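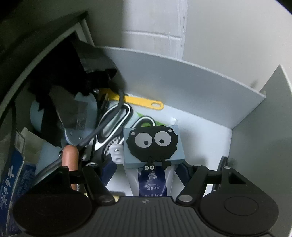
Page last changed: 2019-01-03

Call for singers and musicians – Ostura Folk Exchange

The Ostura Folk Exchange is looking for singers, players and dancers who want to take part in our next meeting in September. The meeting lasts five days and is held in the old town of Ostura and in two villages near it, Adell and Vasconcelos.

Who can apply

We invite amateur groups and single performers of traditional music from any country. You do not need to read notes. What we ask is that you know well the songs or dances of one place and that you like to teach them to others. Groups can have up to eight people, the leader included. Persons under 18 can come only together with a parent or with a teacher of their school.

This year we have a special wish for work songs and for songs in small languages. If your group sings in a language with few speakers, please write this in your application, and add a short translation of two texts.

What you will do

Each group gives one evening concert of 40 minutes and one morning workshop. On the last day all groups walk together from the church in Adell to the river, and there is an open dance which continues until late. The tune for the walk is an old march from the collection printed here in 1855, and we send you the notes and a recording before summer.

The workshops are in English or in the local language. If you speak neither of them, we can find a person to help, but you must tell us early.

What we offer

– Beds in the school house in Vasconcelos, in rooms for four
– Breakfast and a warm supper every day
– Bus between the three places
– A travel grant of up to 600 euros for each group, paid after the meeting when we have your tickets

We are sorry that we can not pay a fee for the concerts. Groups may sell their own recordings at the table near the entrance.

How to apply

Send us one page about your group, the names of the instruments you bring, and two recordings. Simple recordings made at a rehearsal are fine. Please use the form of Skulix, our ticket and application system, and choose "Performers". The text field takes 4000 characters, spaces counted. If you play large instruments such as harp or double bass, write the size of the case, so that we can plan the bus.

We answer every application by e-mail, also when the answer is no.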